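In praise of the kitchen drawer nobody sorts
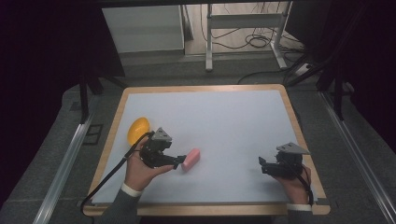

So how often should you tidy the odds-and-ends drawer? Once every couple of years at most, in my view, and even then only to get it to shut again.

I've been thinking about this since October, when my friend Tegwen Prothero came to stay and spent a Friday evening looking for a corkscrew. She opened the second drawer down and went very quiet. Then she asked whether I'd like her to "do" it for me, in the voice you'd use to offer someone a lift to hospital.

I said no. I've lived in this flat long enough to know that the drawer works. It has string in it, and fuses, and a tape measure, and the Allen key from a Kimwood bookcase I gave away when I moved (the key stayed, they always do). There's a takeaway menu from a place that's now a dentist's. When something breaks at ten at night, I go to that drawer and I rummage, and more often than not I come out with a thing that'll do until morning.

Tegwen's own drawers are beautiful, I should say. She bought a set of Avine dividers, which cost more than my kettle, and everything lies in its own little slot. But she rang me last winter to ask if I had any string! There was no slot for string, so she hadn't got any.

I do see the other side. My mother-in-law, Akinyi Rugemalira, brought up four children in two rooms and can't bear mess of any kind. She says a drawer you have to dig through is a drawer full of things you don't own, as you'll only go out and buy them again. She's got a point. I have bought sticky tape three times this year.

What I can't stand is the way tidying has turned into a sort of moral test. I read an article lately, 4,000 words of it, on what your cupboards say about your state of mind. Mine say I was looking for a candle. A bit of muddle in one drawer means the rest of the kitchen can be clear, and I'd far sooner have it all in there than spread along the worktop.

If you must do something, take out the dead batteries and leave the rest be. I did mine last week and it took 10 minutes. I found a door key I don't recognise, and I've put it back.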